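Housekeeping Basics, Session 8: The Bin, the Liner and the Corner by the Bed 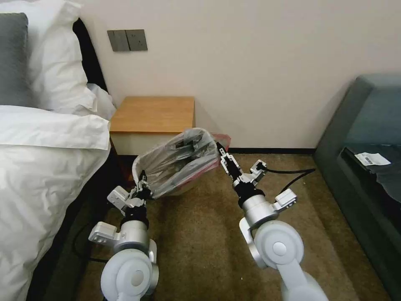

So last time we got through bed making, and I promised we'd do bins next. I know, I know, it sounds like the dull session! But when I was a room attendant at the Holroyd, the bin was the thing I got called back for more than anything else, usually a gum wrapper stuck under the liner.

Order first. At Stustenow we teach bins before beds, and I'd like you to keep to that in the practical. Walk in, curtains, bins, then strip the bed. Some hotels do it the other way around and they have their reasons (the Gundance does beds first and their rooms look great), but for the checklist you'll be graded on, it's bins first.

Changing the liner

Look inside before you touch anything. Gloves on, and never push the trash down with your hand – broken glass and razors end up in there more often than you'd think.

Gather the liner at the rim, all the way around, and lift it straight up. If it's heavy, tip the bin a little and ease the bag out. Tie it and put it in the cart bag. Don't park it on the carpet, even for a second, please.

Now check the bottom of the bin. Wipe inside, then the rim, then the outside. Light-colored bins show every drip of coffee.

New liner in, cuff folded over the rim. I like a short cuff, two fingers deep or so, and I push the air out with the back of my hand so it doesn't puff up like a balloon. If your liners are too big, tie a small knot in one corner and tuck it under the cuff.

While you're down there

You're already at floor level, so look along the baseboard and under the edge of the bed. Earplugs, hairpins, phone chargers! Anything a guest might want back goes in a lost property bag with the room number on it, and it does not go in the trash. If the room is still occupied, leave papers and packaging alone unless they're in the bin.

Then the nightstand top, the light switches (dry cloth, never spray straight on the switch), and put the bin back where the room card says.

Supplies

Our liners come from Zustora in boxes of 2000, and we got through nearly 3000 last April, so take what you need for your floor and leave the rest on the shelf.

For next time: read the carpet stains pages and bring your own gloves if the ones in the closet don't fit you.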